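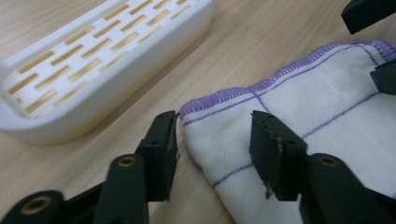

Mangubat Community Singers — minutes of the summer meeting, July 29, 2026
Notes by Kanako Noguchi

I got there a bit late with the snacks, so the first bit is from what people told me afterward. The minutes from last time were read and okayed with one fix (we sang two encores in the spring, and I had written down one — sorry, altos!).

Money. We have $637 in the account, which is better than I feared. Printing ate up most of what the spring bake sale brought in. I said I'd love to buy real folders this year and there was a lot of nodding, but we left it until we know what the music will cost.

The winter program. This took up most of the evening, and I loved every minute of it. The big question was whether we do carols again or try songs about winter that have no holiday in them at all. The basses want the old carols, in the old keys, all verses. A few of the sopranos are tired of descants and would like something slower and darker. I spoke up for a lullaby set, and I'm still hoping! We voted, and the carols stay, but the middle part of the concert goes to quieter songs that most of the audience won't know. Three of those need to be picked before rehearsals start in October, so please send me titles (with a recording if you have one — my sight-reading is what it is).

Sing-along. Everybody wants it back. We agreed to print the words this time and to put it right before the break, while people still have their voices and their seats.
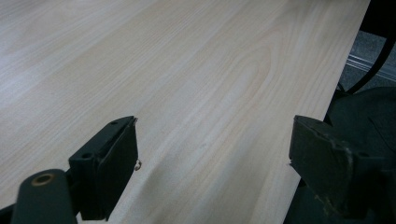
Wood-grain surface, with part of a gripper at the bottom.

Hall. Terard Hall seats 80 and the piano was tuned in the spring. Eltach Chapel has the nicer echo, but the parking is awful and the heat goes off early. We're going with Terard. I'll call and ask if we can get in the night before for a run-through.

Recording. Last year's sound was muddy, and you can hear my coat zipper in the second carol. Brorkex Audio has offered to lend us two microphones if we pick them up ourselves. Accepted with thanks.

Other business. Black tops again, any scarf you like. Someone asked about new singers and yes, please bring them, especially tenors!

We finished by trying a round in the hallway, and the meeting closed after that. Next one is in October, date to follow by email.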